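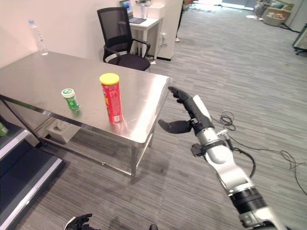

FLELLGATE, March

The sales sheet for the Skideck cell says it can be set up in an afternoon. I have now spent parts of three weeks watching one being set up, and I would like to know whose afternoon they had in mind.

Let me be fair to the thing first. It is a pair of black hands with fingers and a thumb, on arms, facing a steel table. You put groceries and such on the table and the hands are supposed to pick them up. When it works it is a pleasure to watch. I have seen it lift a tall snack canister and set it down again as gently as you would set down a full cup. I have also seen it stand for most of a morning while two grown people argued about a cable.

The cable is my first complaint. The one on the arm runs along the outside, from the wrist down. Every person who has ever owned a vacuum cleaner knows what happens to a cord that bends in the same spot all day. Magnusson, the firm that looks after the cell here, puts wrist cables on its monthly check. The technician runs a thumb along the jacket, feels for a soft place, and then moves the wrist by hand through its whole turn to see where the slack goes. It's a good check and it takes five minutes. It is not in the owner's booklet. The booklet has a page on how to wipe the table.

And more cable lies in a tangle on the carpet beside the arm, where a foot or a chair wheel can find it. I asked whether that was normal and was told it was temporary. In my experience of offices, temporary cable outlives the furniture.

Then there is the table. Stainless steel is sold as the serious choice, the one that looks like a lab or a restaurant kitchen. But a polished top throws back a reflection of whatever you stand on it, so that a red canister has a second, fainter red canister hanging underneath. I don't claim to know what that does to the cameras in every case. I know that on Thursday the hand kept closing a little low on the objects nearest the front, and that the cure the technician tried was a sheet of dull gray paper taped over the steel. The grabs got better. They may have gotten better because he had also run the calibration again that same hour, and he was decent enough to say so. That is how a lot of this work goes. Two things are changed at once, the trouble goes away, and the one that costs more gets the credit.

Calibration deserves a word of its own, because the sellers mention it the way a landlord mentions the stairs. For this cell it means moving each arm to 8 set positions and letting the software work out where the hand really is against where it thinks it is. If the table has been bumped, you do it over. The table here stands on metal legs on striped office carpet. It gets bumped. A person leans on it to reach a bottle, and the whole morning's numbers are off by the width of a pencil, and a hand that misses by a pencil will knock over a small container every time.

Magnusson's people have taken to marking where the legs go. They also check the bolts at the base of the arms before they blame the software, a habit I wish were more common. A loose bolt and a bad number look the same from the operator's chair. Only one of them can be fixed with a wrench.

My last complaint is about the fingers. A replacement finger from Ganik, who make the hands, is listed at $1,295. The first one here went after a thumb caught the edge of the table. I don't think that is an outrageous price for a small, clever piece of machinery. I do think it is an odd thing to leave out when you are telling an office manager how much money she'll save. She should be told to keep a spare in the drawer, and that fitting it means two tiny screws, a connector that only goes in one way, and then, yes, the calibration again.

People who like these machines tell me I am describing early days, and that in a few years all of this will take care of itself. Maybe so. I heard the same about office printers, and there is still a person in every building who knows which tray to slam. What bothers me is the sales talk that treats that person as a cost to be gotten rid of. The cell at Flellgate runs on the attention of about three people, none of whom appear anywhere in the savings chart.

If you are thinking of buying one, go and see it on a weekday with no demonstration planned. Ask who checks the wrist cable and how often. Ask when the arms were last calibrated and what had moved. Then lean on the table a little and see who winces. I'd want that person's phone number before I signed anything.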